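Buying the second arm first: a talk with a lab manager about budgets

6 min read

When I asked the lab manager at Codberg how she decides what to buy, she laughed and went off to put the kettle on, and it was a good few minutes before I got anything like an answer. She looks after the equipment for a small group that teaches pairs of robot arms to do ordinary handling jobs, picking things up and putting them into containers mostly, and she has been through three budget rounds now. The first one, she told me cheerfully, was a bit of a disaster.

"We bought the arms and we were so pleased with ourselves," she said. "Then we had arms in boxes and nothing to bolt them to. I'd put down a line for the arms, a line for the computer, and then a sort of hopeful line at the bottom that said sundries. Sundries ended up costing more than the computer!"

She keeps that first spreadsheet, and she brought it up for me on her laptop while the tea went cold. It had nine rows. The one she is working on now, for the new benches the group calls the Sidau stations, runs to 100 rows and is still growing, and she is quite proud of it. Cable clips have their own row. So do spare fingers for the grippers, table clamps, power boards and the freight on all of it (she was very firm with me about freight, having once had a frame held at the depot for the better part of a month over an unpaid charge).

I wondered whether a list that long made it harder to get the money approved. She thought about it for a while and said it went the other way for her. "If I go in with one big number, people want to take a slice off it, and fair enough, I'd do the same. If I go in with the rows, they have to tell me which row. They hardly ever can. Once they did get me on the good chairs, mind you."

We talked for some time about whether a group starting out should buy one arm or 2. Her view is that you should price the pair from the beginning, even if you only unpack one. A single arm will get you through a surprising amount of work, but the frame, the table and the wiring all want to be sized for the pair, and going back later to widen everything is where the money really goes. Her group went back later. They ended up giving away a perfectly decent table because it was too narrow, and she still sounds sorry about it.

On suppliers she was careful, and I liked her for it. The frames for the Sidau stations come from Reden, a fabricator a short drive away, and she pays a little extra for them so that somebody will come out with a spanner if a brace is wrong. The service agreement is with Saraç, and there she bargained hard. The first offer covered parts but left her paying for the visit. She asked for it the other way around, since her own people can fit a part perfectly well once they know which one it is, and what they really need is someone experienced to stand there and tell them. It took until March to get it in writing.

"Read the bit about response times," she said. "Then ring them up and ask what it means. Those are two different conversations."

Then we got on to the things on the table, which I had assumed would be the cheap part. Well, they are cheap, piece by piece. Her annual allowance for objects and containers is $600, and she says she defends it more fiercely than anything else on the sheet. A group can spend a fortune on hardware and then practise on the same four wooden blocks until everyone is sick of the sight of them. She would much sooner have fruit shapes, soft things, awkward things with stems, and containers you can see through as well as ones you can't. 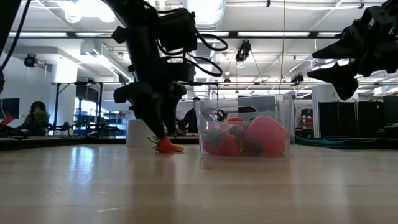
Clear plastic, she told me, is worth having early for that very reason. It throws reflections about and the edges are hard for a camera to make sense of, so if clear containers are going to be part of the job eventually, you want to find out how much trouble they'll be before you have settled on your cameras and your lights. Her group chose the cameras first. She has a row for replacement cameras in the current plan, and next to it, in the notes column, just the word "sigh".

Lighting gave her a similar headache. She would now put aside almost $300 a bench for lamps, blinds and bits of matte cloth, and she'd spend it last of all, after a few weeks of watching what the room does in the morning and what it does at four in the afternoon. A glossy tabletop can look lovely in the showroom and then shine straight back at you for half the day.

Before I left I asked what she would tell somebody writing their very first equipment plan, and she said to go and sit in another group's room for a day, with a notebook, and write down everything they touch. The tape, the step stool, the tub they keep the screws in. She did this herself before the second round, and about half the rows on her sheet came out of it. She has offered to let people do the same at Codberg, so long as they give her a bit of warning and don't mind moving a box or two to find a seat.

The new plan goes in at the end of May. She has put the chairs back on it.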